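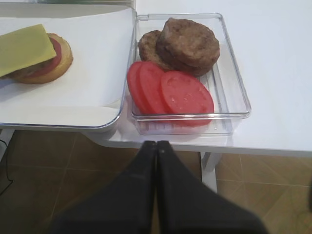 Lindiwe Shabalala asks that the patties be kept behind the tomato slices, so that the slices are reached first.

Search this manual Go
January 19, 2020 | By Rainer Rieger
Print | E-mail

4. Assembling the Burger
1. Line the tray with white paper.
2. Set the bottom bun on the paper. Add one patty and one tomato slice.
3. Lay the cheese diagonally on top.
Note: Refill the container when two patties remain.
Caution: Do not stack patties on tomato.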